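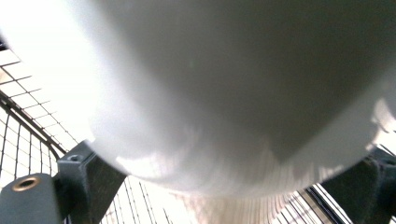

4. Filling, Placing and Emptying Storage Containers

This section covers the round dry-goods containers supplied with the Pomville pantry system. Read it through once before loading the shelves. For shelf assembly and wall fixing, see Section 2. For replacement lids and seals, see Section 7.

4.1 Before first use

1. Remove all packing material from inside the container, including the paper disk under the lid.
2. Peel the label from the base. If adhesive remains, rub it off with a little cooking oil on a paper towel, then wash the base.
3. Wash the container and lid by hand in warm water with dish soap. Do not use scouring pads or powder cleaners. They dull the surface permanently.
4. Pull the seal out of the lid groove and wash it separately.
5. Dry all parts with a towel, then leave them open on a rack overnight.
6. Press the seal back into the groove with the flat side facing up. Work around the lid with your thumb until no part of the seal stands above the groove.

CAUTION: Do not fill a container that is damp inside. Flour, sugar and salt will cake against the wall, and the container will have to be emptied and washed again.

4.2 Filling

1. Stand the container on a flat, dry surface. Do not fill it on the shelf.
2. Pour or scoop in the contents. For flour and powdered sugar, use the wide funnel (Inell accessory, sold separately).
3. Stop at the fill line molded inside the wall. The large container holds 900 grams of rolled oats at this level. Other foods will differ.
4. Tap the side of the container with an open hand to settle the contents. Top up to the line if necessary.
5. Wipe the rim. Crumbs or powder on the rim will keep the lid from sealing.
6. Set the lid on squarely and press down in the center until it stops.

NOTE: Write the contents and the month of filling on a removable label and place it on the side. A label on the base cannot be read once the container is on the shelf and may prevent it from standing level.

4.3 Lifting and placing

1. Check that the lid is fully closed.
2. Grip the container by its sides, low down, from opposite directions. Use both hands for the large size.
3. Lift straight up. Keep the container upright while moving it.
4. Lower it onto the shelf with the base level. Let the whole base come to rest before releasing your grip.
5. Slide it back until it is clear of the shelf lip.

CAUTION: Never lift a container by its lid. The lid is a press fit and will release under load.

CAUTION: The base is rounded at its outer edge. A container set down partly on the shelf lip can tip forward. Check each one after placing it.

Leave 30 mm between the top of the lid and the shelf above. Place heavy contents (rice, sugar, dried beans) on the two lower shelves and light contents (cereal, pasta, tea) above.

4.4 Stacking

Small and medium containers may be stacked two high. Large containers must not be stacked. The Clorkivine stacking ring is required whenever the upper container is filled; empty containers may be stacked without it.

1. Place the ring on the lid of the lower container with the raised side up.
2. Set the upper container into the ring and turn it a quarter turn in either direction.
3. Push gently at the side. If the upper container rocks, remove it and reseat the ring.

4.5 Emptying and refilling

Do not add new contents on top of old.

1. Take the container down and remove the lid.
2. Pour the remaining contents into a clean bowl.
3. Wash and dry the container as described in 4.1, steps 3 to 6.
4. Fill with the new contents. Return the old contents last, so that they are used first.

4.6 Care

Wipe the outside with a damp cloth as needed. Remove tea or spice stains with a paste of baking soda and water, left on for a few minutes and rinsed off. Do not use bleach.

Replace the seal when it feels stiff or no longer stays in the groove. Order Kermani seal set 168, which fits all three sizes.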